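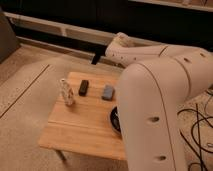 Lilgate Repair Afternoons: how the summer went

Hello Marcela, and hello to everyone else at Protcombe who reads these. You asked for something short and readable this time, so I've left the spreadsheet as a separate file and I'll just tell you what's been going on.

The big news is that we got to 266 repairs by the end of August! I had put a lower figure in the bid and worried even that was cheeky. Lamps and toasters still make up most of it, then clothes, then small furniture (wobbly chairs, mainly, and one nest of tables that came back twice because I used the wrong glue the first time. Sorry, Mrs Next Door).

Who's been coming

We had 25 people through the door on our busiest Saturday, which was too many for the room if I'm being fair. The queue went out past the bins and a couple of people gave up. Since then Yutong has been handing out slots at the door and it's much calmer, though we do now get people turning up very early to bag the first one.

More younger people are coming than in spring. Some of that is down to the sewing table, which Mirela Teixeira runs and which has more or less taken over the window end. She has six regulars who now do their own zips and only call her over when something jams.

What the money went on

The second sewing machine was the main purchase, and it came in a bit under what we'd set aside. What was left went on fuses, thread, plugs, wood glue and a proper tester for the electrical stuff. We'd been borrowing one from Preso, the shop on the corner, and they've been very good about it, but they did need it back at awkward times.

Hedvika Beneš did the electrical safety course in July and passed, so there are now two of us who can sign things off. It means I can have a week away, and I'm having one!

What hasn't gone so well

The evening sessions. We tried them at Llanos, the café by the station, and only 16 people came across the whole run. The light is poor in there after seven and there's nowhere to plug in a soldering iron without a cable across the floor. I'd like to stop those and put the hours into a second weekend slot instead. Lorena Acuña has drafted a new timetable, attached, and I'd need your yes before we change anything.

I also promised a printed guide to simple repairs and it isn't finished. The lamp and zip pages are done, the chair page is half done, and the toaster page keeps getting longer every time I look at it. Can I have until the next report for that one?

The rest of the receipts are in the post. Give me a ring if any of them are too faded to read, I've got copies at home.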